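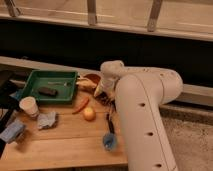
Bakos 木质工作台使用评价报告
Pretcombe 公共学习中心 设备与环境组
2019年2月16日 发布于“设备评价”栏目

一、评价缘由

本中心二层活动室原有的折叠桌已使用多年，桌腿铰链松动，台面封边多处翘起，书法、装订、编织、手工修补等课程的教师先后提出更换意见。经比较，中心于去年七月购入 Gorneck 公司生产的 Bakos 木质工作台，供各课程轮流使用。本报告汇总使用期间的记录和教师意见，供本系统各学习点及其他有同类需要的机构参考。

评价所用工作台由本中心按公开标价购得，厂方未提供折扣、样品或其他便利。报告发布前，厂方未审阅文稿。

二、产品概况

Bakos 工作台为浅色木质拼板台面，配可拆卸支架。台面长200厘米，标价3525元，含支架及随附五金件，不含运费。厂方另售台面护理套装，品牌为 Etico，内有护理油、细磨料和擦拭布，标价395元。本中心一并购入护理套装，相关意见见第六节。

随货文件包括安装说明、台面保养说明和保修卡。安装说明图示清楚，文字部分则有两处前后不一：第四步要求先装横撑后上台面，附录零件表的编号次序却与此相反。本中心就此致函厂方，厂方答复以正文步骤为准，并表示将在下一次印刷时更正。各单位如收到旧版说明，请按正文操作。

三、运输与安装

台面以整件形式到货，外包硬纸板和角部护垫。由于台面较长，进楼时须预先确认楼梯转角和电梯轿厢的尺寸。本中心电梯轿厢进深不足，台面改由楼梯搬运，所费时间明显多于安装本身。建议订货前实地测量一次，测量时将护垫厚度一并计入。

支架安装使用随附的内六角扳手即可完成。扳手较短，拧紧横撑内侧螺栓时手部活动空间有限，自备长柄扳手会顺手许多。螺栓首次拧紧后，厂方要求在使用满一个月时复紧。本中心照此办理，复紧时确有几处螺栓可再拧进少许，此后未再出现松动。

支架底部设有可调脚垫，调节范围足以应付一般楼面的不平。须注意的是，脚垫接触面较小，置于地毯上时会留下压痕。铺有地毯的房间宜加垫片，或定期略微挪动桌位。脚垫锁紧螺母在出厂时未拧紧，安装说明对此只字未提，调平以后应逐一锁紧，否则挪动几次便需要重新调整。

四、日常使用

（一）稳定性

工作台自重较大，在切割、压边、捶打等操作中表现稳定。装订课使用压书板和旋紧器时，台面没有可察觉的晃动。编织课将小型绕线架夹在台面边缘，夹具咬合良好，但夹口必须垫软木片或厚毡，直接夹持会在木面留下凹痕，且不易恢复。

自重较大的另一面是搬动不便。活动室如需在同一天之内多次调整布局，选用此种工作台并不合适。本中心的做法是固定桌位，课程之间只挪椅子。

（二）台面高度

台面高度对站姿操作较为友好，坐姿书写则略嫌偏高。书法教师 Ásdís Thorlacius 的意见是，成年学员配高凳后问题不大，少年班仍应使用普通课桌。中心采纳此意见，少年书法班已改回一层教室上课。厂方目录列有低位支架，据称与现有台面通用，本中心未购入，不作评价。

（三）拼缝

拼板台面的拼缝是使用者提及最多的一点。新台面拼缝平顺，指甲划过仅有轻微触感。冬季供暖以后，室内湿度下降，部分拼缝较夏季明显，薄纸直接铺在台面上书写时，笔尖经过拼缝处会有顿挫。书法课因此一律加铺毡垫，装订课裁切薄纸时加铺切割垫。对于较厚的纸张、布料以及一般手工材料，拼缝没有造成实际妨碍。

细小材料容易落入拼缝。珠绣课使用的小珠、装订课裁下的纸屑，均需用软毛刷沿木板走向清扫。横向擦拭会把碎屑压得更深，新到岗的值班人员应当知悉。
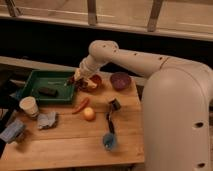
Csaba Kiss 对拼缝一事另有看法，他在课程反馈中写道，拼缝在冬季变宽属于木材的正常表现，真正应当关注的是活动室的湿度控制；他所在的修补课全年使用同一张台面，到了夏季缝隙便基本收拢，因此他不赞成用填缝剂处理，填过的木缝在潮湿季节反而可能拱起。他还希望中心在冬季课表中为修补课安排离暖气较远的桌位。

设备与环境组认可上述意见。填缝剂一项已列入禁止自行操作的范围，桌位调整亦已执行。湿度控制牵涉全楼暖通，需另行立项，本报告仅提出建议：工作台与暖气片之间应留出足够一人通行的距离，不宜紧靠外墙窗下摆放。

五、耐污与清洁

台面出厂时已作表面处理，厂方称可抵抗一般水渍和淡茶渍。使用期间的实际情况如下。

清水和淡茶在短时间内擦去，台面没有留下痕迹。杯底长时间停留则会形成浅色圈痕，其中多数在干燥后自行淡化，少数经护理后方才消退。中心因此在各课程须知中增加一条：饮料应置于杯垫或托盘之内。

墨汁是较为棘手的一类。新鲜墨迹以湿布按压吸取，再以少量中性清洁剂擦拭，可去除大部分；渗入拼缝边缘的墨汁无法完全清除。书法课加铺毡垫后，此类情况已大为减少。铅笔痕用软橡皮即可擦净，擦拭时用力应均匀，反复用力摩擦同一位置会使该处光泽与周围不同。

白胶和浆糊应趁未干时擦除。干结的白胶可用塑料刮片顺木板走向轻轻剔起，不得使用金属刀片。装订课曾有学员以美工刀刮除干胶，造成台面划伤，该处后来以细磨料处理并重新上油，近看仍可辨认。

含酒精的清洁剂不宜使用。保养说明对此写得较为含糊，仅称“避免强溶剂”。经去函询问，厂方明确答复酒精类湿巾也在避免之列。鉴于多数公共场所习惯以酒精湿巾擦桌，此条应在说明中以醒目方式列出，目前的写法容易造成误用。

六、护理套装

Etico 护理套装的用油气味较淡，涂布后台面色泽略深，干燥期间房间应保持通风并停止使用。中心将护理安排在假期进行，课程未受影响。涂油前须以细磨料顺木板走向轻磨，除去浮尘后薄涂一层，静置，再以干布擦去余油。首次操作时余油擦得不够彻底，台面数日内仍有黏滞感，纸张放置其上会吸附油迹。第二次护理时减少了用量，并增加一遍干擦，黏滞现象没有再出现。

沾有护理油的擦拭布存在自燃风险，使用后应平铺晾干，或浸水后装入带盖金属容器，不得揉成一团投入垃圾桶。套装包装背面印有相应警示，但字号偏小。各单位开展护理工作时，应由专人负责收集和处理用过的布。

套装内的细磨料数量偏少，处理一张台面后即告用尽，护理油则有较多剩余。本中心已在本地五金店补购同等目数的砂纸，使用效果没有可见差别。就395元的标价而言，套装的配置不够均衡；首次购买可省去选料的麻烦，后续分项采购更为经济。

七、价格与采购意见

本系统单件家具的简易采购限额为3000元，Bakos 工作台标价超过此限，须走比价程序。部分学习点曾询问能否将台面与支架分列两单以适用简易程序。经核对采购规定，同一用途、不可分割使用的物品应合并计价，分列订购不符合要求，请勿采用。

比价程序所需材料包括用途说明、场地尺寸、两家以上供应商的书面报价以及验收方案。本中心可应要求提供当时的用途说明文本作为参考，各单位应根据自身课程情况改写，不得照搬。

与同类产品相比，Bakos 工作台价格居中偏高。低价产品多采用贴面台面，耐水性较好，但边缘受撞后容易剥落，且无法打磨修复。木质台面须定期护理，损伤后却可局部处理，预计使用年限较长。课程以书写、阅读为主的学习点，贴面产品已能满足需要；设有装订、修补等课程，且具备基本维护人力的学习点，可以考虑本产品。

保修方面，厂方对支架和台面分别规定了保修条件。台面因湿度变化产生的拼缝宽窄变化不在保修之列，自行打磨亦可能影响保修。本中心在首次打磨前曾向厂方书面报备，并保留了回函，建议各单位同样处理。 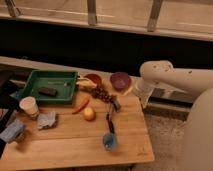
已有贴面长桌的学习点，是否需要统一更换为 Bakos 工作台？

无须统一更换。现有长桌状态完好、课程内容没有变化的，应继续使用至正常报废；确因增设手工类课程需要更换的，可按第七节所述程序单独申请。

八、与课程安排的配合

工作台投入使用后，活动室的管理方式也作了相应调整，现将其中可供参考的部分列出。

每节课结束前预留清理时间，由任课教师安排学员清扫台面。清扫工具存放在门侧矮柜内，软毛刷与地面清洁用具分开悬挂，避免混用。台面上不得过夜存放湿纸、湿布和未干的作品，未干作品应移至晾架。活动室原先只有一个晾架，装订课与书法课相邻的时段曾出现摆放冲突，现已从一层库房调入一个旧晾架，冲突得到缓解，但晾架之间的通道偏窄，行走时请注意。

热熔胶枪、电熨斗等发热器具必须放在耐热垫上使用。保养说明规定台面不得直接接触热源，却没有给出温度上限。本中心出于谨慎，将盛有热水的容器也纳入耐热垫使用范围。

课程登记表增加了“台面情况”一栏，由前后两班教师分别填写。此栏起初填写率不高，后将登记表由办公室移至活动室门内，填写情况有所改善。登记内容以文字为主，写明位置和现象即可，不要求判断责任。

九、主要意见

综合使用情况，设备与环境组认为 Bakos 工作台结构稳定，台面可修复，适合有固定场地、开设手工类课程的机构使用。主要不足为搬运和移位不便，冬季拼缝变化影响薄纸书写，安装与保养说明存在疏漏，护理套装配置不均。

对厂方的改进意见如下：更正安装说明中的编号次序；在保养说明中明确列出禁用的清洁剂种类；加长随附扳手；为脚垫提供接触面较大的替换件；将护理油与细磨料分开销售。上述意见已以书面形式寄送 Gorneck 公司客户服务部门，截至发稿时，仅安装说明一项得到答复。

对本系统各学习点的意见如下：订货前测量搬运路线，安装后按期复紧螺栓，书写类课程加铺毡垫，护理工作安排在假期并指定负责人员。已购入本产品的学习点如有不同使用体会，可将书面意见送交设备与环境组，来件请注明场地朝向、供暖方式和主要课程类型。

低位支架、可锁脚轮等配件不在本次评价范围之内，待有学习点购入并使用一段时间后，再行补充。

附注：文中标价为本中心订货时的公开标价，后续变动以供应商书面报价为准。本报告可在注明出处的前提下全文转载，节选转载时请保留第五节关于酒精类清洁剂的说明和第六节关于擦拭布处置的说明。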